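# About us (including the bit where the arm wouldn't stop)

Hi! I'm Nermina Halilović, and I run Nondus with Vlasta Perić out of a long skinny workshop behind a tile showroom in Gisalden. We set up small robot arms for people who've never had one before. Mostly that means food packers, a couple of high schools and one very patient candle maker. There are nine of us these days if you count the two apprentices, and you should, they do half the wiring.

Most companies use this page to tell you how passionate they are. We used to have one of those. Vlasta wrote it and I'm allowed to say it was terrible. A while back we pulled it down and put up the story of our worst afternoon instead, and it's had more replies than anything else on the site, so it stays.

## What went wrong

It was March, a bit after two in the arvo. We were getting a pick-and-place cell ready for a customer called Prosumis, who sort moulded parts by colour and shape. The cell had an arm, a pedestal, a light curtain across the front and a little safety controller tying it all together. I'd tested the light curtain myself that morning. Put your hand through, arm stops, lovely.

Then after lunch I reached in to straighten a part and the arm kept coming.

It wasn't going fast. We run everything at a crawl during setup, and thank goodness, because it caught the back of my wrist and pushed it down onto the bench before Vlasta whacked the emergency stop. I had a bruise the colour of an eggplant and a very sore thumb for a fortnight. At full production speed I'd be telling you a different story, or somebody else would be telling it for me.

The cause was dull, as these things usually are. The light curtain had a muting function, so that a tray of parts could slide through without stopping the cell. During the lunch break one of us (me, it was me) had loaded a newer program that switched muting on with the tray sensor. The sensor had been knocked sideways and was looking at the leg of the bench. As far as the cell knew, there was a tray going through all day long, so the curtain was ignoring everything, my arm included.

I'd changed the program and hadn't redone the safety test. Two minutes' work, and I'd skipped it. I rang Prosumis before I'd even got the ice pack on and told them they'd be getting their cell late. It went out 15 days behind schedule. They were pretty decent about it, and they still buy from us.

## What we changed

Any change to a program now wipes the sign-off sheet, even if it's only a new waypoint. You start again from the top: emergency stops, curtain, gate switch, muting, speed limit. Whoever loaded the change can't be the one who signs. Muting times out after 30 seconds on everything we build, and a bright lamp comes on whenever it's active, so you can see from across the shop that the curtain's asleep. The tray sensors got proper steel brackets too. Vlasta made the first ones and they'd survive a truck.

We also stopped using customer parts for the early work. They're fiddly and they roll, and you end up reaching in to fix them, which is how I got into strife in the first place. We use chunky coloured blocks now, and if one falls over it stays fallen until the arm is powered down and locked off.
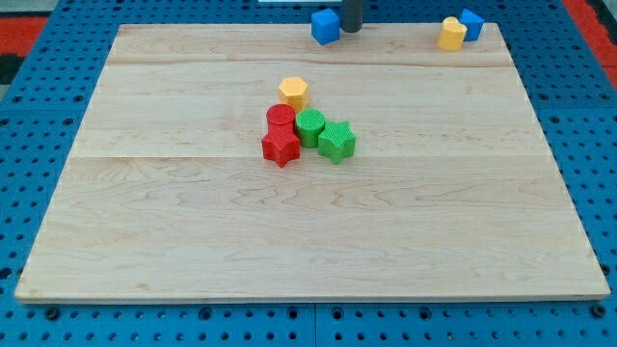 *The Nondus Notebook, Issue 9, page 4*

The blocks get pushed into a tight bunch like that on purpose, stars up against cylinders, because a program that copes with a neat row tells you very little. Picking one out of a huddle is where you find bad approach angles and grippers that open too wide. I love this stage! It's slow, you get to drink your tea, and all the mistakes are cheap ones. The maple board is the nicest thing in the building and I get told off if I put a mug on it.

Since that March we've logged over 1560 safety tests on the new sheet. A handful have failed, and I'm happy about every single one of them, because they failed on paper with everybody standing back. The best was a gate switch on the Atanasov job that had been wired to the wrong input. It would've passed the old way, no worries at all, since the old way was me having a quick look.

## Come and see us

If you're thinking about your first arm, drop in and have a go. We'll put the kettle on and you can try the emergency stop yourself, as many times as you like (kids always want to, and so do most of the dads). Bring your awkward parts in a box and we'll tell you whether a robot is a sensible idea. Sometimes it isn't, and you're better off with a chute and a decent bench.

And if you've already got a cell, from us or from anyone else, and something about it has given you a fright, ring and ask for me or Vlasta. We won't charge you for the chat, and I'll show you the photo of my wrist.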